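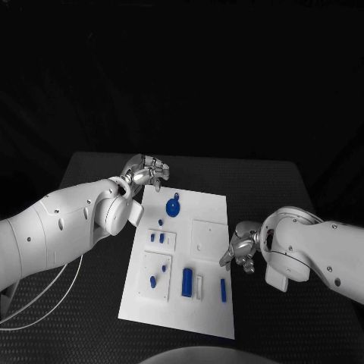 Dusus tape echo, one year on

I bought the Dusus in May 2025 from a repair shop that was clearing out its back shelves. It was sold as working, with one spare tape loop and no manual. I have used it on most of what I have recorded at home since then, so I can say a bit about how it holds up.

It is a single-channel tape echo with one record head, one erase head and 2 playback heads. The input is a 1/4" jack with a high/low switch next to it. The output is also 1/4", plus a DIN socket on the back that I have never used. Controls are input level, echo level, repeats, tone and speed. There is a footswitch jack for turning the echo on and off.

The low input setting is meant for line level and the high one for guitar or microphone. Mine is wired the other way around from the label. I checked inside and it looks like it left the factory that way, so I put a strip of tape over the label and wrote the correct words on it.

At the slowest speed with both heads on you get a long, dark repeat that loses most of its top end by the third pass. At the fastest speed it is close to a slapback. I leave it just below the middle for guitar and a little faster for vocals. The repeats control runs away into feedback at 9, which is later than on my old Riltier. The Riltier would take off at about half and you had to be careful with it.

Noise is the main problem. With the echo level up past 7 there is a hiss you will hear on quiet parts. Cleaning the heads helped some. Replacing two capacitors on the input board helped more. I also moved the power supply lead away from the output jack, and that took care of the hum.

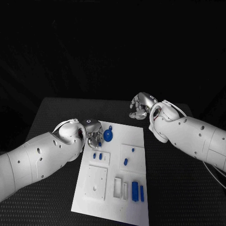
Page 2

Tape loops are the running cost. I was getting them from Vodero, and they were good, but they stopped cutting that width in December. The last batch I ordered was five loops and I am on the third. A loop lasts me around 40 hours before the splice starts to click. You can make your own from ordinary quarter-inch tape if you have a splicing block and some patience. My first few were too long and bunched up by the capstan. Cut it a hair shorter than the old loop, because the old one has stretched.

The pinch roller was hard and shiny when I got it. I had it recovered and the speed is much steadier now. There is still some wobble on long piano notes. On guitar I don't notice it, and on organ I like it.

For recording I run it from an aux send on the mixer into the low input and bring it back on a spare channel instead of the return. That way I can EQ the repeats. I cut everything under 128 Hz and a little around 3k. If you bring it back on a channel, make sure the aux send on that channel is all the way down or you will get a loud howl.

I tried it side by side with the Perić solid-state delay that I used before. The Perić is quieter and it never needs anything. The repeats are the same every time, and for some parts that is what I want. I kept both. The Perić stays in the rack and the Dusus sits on a stool by the desk with the lid off, so I can get at the tape.

Things still on my list for it: a new belt, a proper three-prong power cord, and a new lamp for the level meter. The meter works but I have to lean over with a flashlight to read it. If anyone has a service sheet for the version with the DIN socket, please leave a comment. The one going around online is for the earlier model and the board layout is different.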